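The Leafy Laundry Nook at Brakari

We finally have a folding spot that makes me want to fold things! I've been after a cheerful corner for the washing ever since we moved in, and after roughly 30 scribbled plans (most of them on the backs of envelopes) this is the one that stuck.

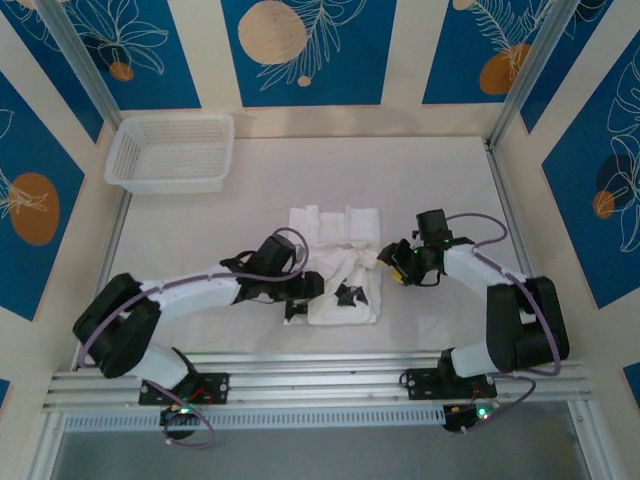 Blue was always going to be the starting point. I brought home a stack of samples from Talteteck last November and kept going back to the same one -- big tropical leaves in white line, with orange and navy circles floating about behind them. I love how bold it is. The colour lifts my mood every single morning, even when it's bucketing down outside.

The white tabletop was Kai's pick. I'd wanted timber, but white cloths and tea towels look so crisp with all that blue behind them that I've completely come around.

My favourite bit is the big monstera leaves on the right-hand side. Kai Reinholz swears the orange circles are the best part, so we've agreed to disagree.

The white basket lives in the back corner. It's plain plastic with slots in the sides, it weighs next to nothing, and I'd happily have 14 of them. Next up is a shelf for the pegs and the ironing spray -- I've got my eye on one from Matos, if I can get it in grey.

Contact | Copyright Nostent 2020 | Back to top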